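Grendau tip-rack handling set -- README and fault notes

Last edited 2 May 2021
Maintained by Lovisa Eklund. Robot cell run by Szymon Olszewski.

Read this before using any of the episodes from April. Part of the set was recorded while the gripper had a fault, and the stop logic did not catch it. The bad episodes are still in the release. They are flagged, not deleted.

Contents

945 episodes of one arm working over pipette tip racks in clear plastic boxes. Each episode has joint positions, gripper command, gripper feedback, wrist force readings and video from fixed cameras. 140 episodes carry the flag grip_fault. The rest passed the check described under "Filtering."

Setup

The arm hangs its tool over a varnished wooden tabletop. The tool stack, from the top down, is a white bracket, a metal adapter and sensor ring, and the three-finger gripper. Racks and boxes are put out by hand before each episode and their positions are not measured. Expect them to sit at odd angles.

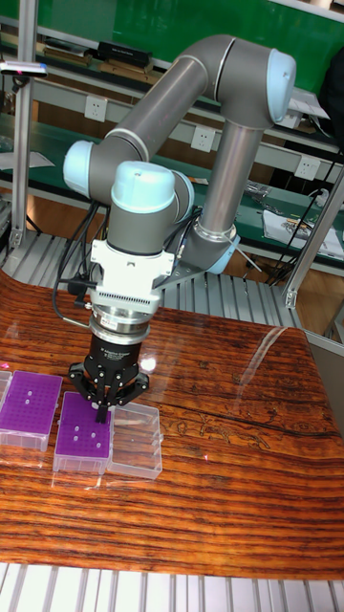
Gripper over the right-hand tip rack, fingers closed.

What went wrong

The gripper reports a finger position and a "motion done" bit. During the April runs the done bit came back before the fingers had finished moving. The arm controller trusts that bit. It started the next move while the fingers were still closing or opening, depending on the step.

Two kinds of failure came out of this:

Early lift. The arm went up before there was a hold on the rack. The rack stayed in its box, or came up on one side and dropped back. Tips were lost in some of these.

Dragged release. The arm moved off with the fingers still in contact. Boxes were pulled across the table. In episode 384 a box went over the front edge and cracked. No one was inside the guard line.

The force limit should have stopped the arm in that episode. It was set for the older, heavier fixture from the Ceseck tests and had never been lowered. Jadwiga Szulc found the old value when she went through the config afterward.

Cause

A connector on the gripper cable had worked partly out of its seat. With the arm reaching low, the cable pulled on it and status packets were dropped. The driver filled the gaps with the last good packet, and that packet often said "done." Moving the arm back up took the load off the cable, so the fault did not show in the bench test. Solveig Grønli reproduced it by holding the arm at table height and tugging the cable by hand.

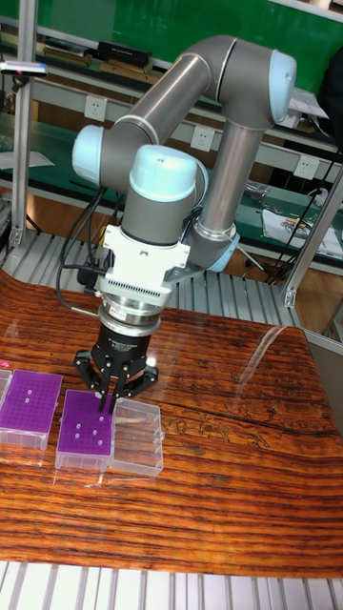 Reach height therefore matters if you are trying to work out which steps to trust. Anything recorded at the top of the move has good gripper feedback. Feedback recorded with the fingers down at rack level is suspect in every flagged episode, even the ones where the pick looks clean on video.

Changes made

The cable now has a clamp at the bracket and a longer service loop. The driver raises an error after 9 missed packets in a row and stops the arm. The force limit is now stored with the fixture file, so it changes when the fixture does. Eugeniusz Szczepańska signed off on the stop test after the changes.

Still open: the driver does not tell a stale packet from a fresh one below that threshold. A short dropout can still pass.

Filtering

We compared the gripper feedback with finger motion in the video. If the done bit came back while the fingers were visibly moving, the episode got the flag. Episodes where the fingers were hidden at that moment were flagged too -- this means some of the flagged ones may be fine.

For training a grasp policy, drop everything with grip_fault set. For work on fault detection, keep them, but do not use the gripper feedback as ground truth. Use the force readings, which come over a separate line and were not affected.

Known issues

Rack fill is not labeled.
Timestamps on the gripper channel repeat during dropouts.
The notes field is blank in many episodes.

If you find an unflagged episode that looks wrong, send the episode number and the time in the clip to Lovisa.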